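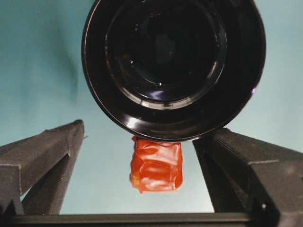

Odar is a two-finger gripper kit for small robot arms, sold by Stikitz of Nistholm. The kit consists of a finger set, a wrist camera and a mounting plate. It is intended for bench tasks with light household goods such as cups and wrapped packets.

Design

The fingers close in parallel and taper toward the tip. Opening width is 60 mm at the standard setting, and grip force is limited to 40 N in software. The camera is fixed at the wrist and views the fingertips throughout a grasp. Replacement fingers are supplied as print files.

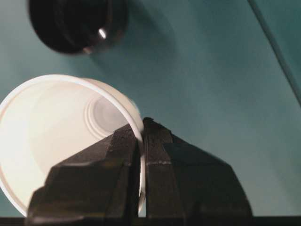 Thin-walled items are normally held by the rim, with one finger inside the opening and one outside. The force limit is lowered for this grasp to prevent the wall from buckling. Film-wrapped items are held across their narrow side. Glossy dark surfaces can produce highlights in the camera view, and the manual advises diffuse lighting.

Reception

Inese Sakalauskas reviewed the kit over seven weeks and rated its finger alignment as good. She criticized the short camera cable and the lack of a printed manual. Normunds Kļaviņa found the setup software slow to calibrate.

Related articles
Evangelista (robot arm)
Parallel gripper
Wrist camera

Search articles Go
Home Contents Recent changes Help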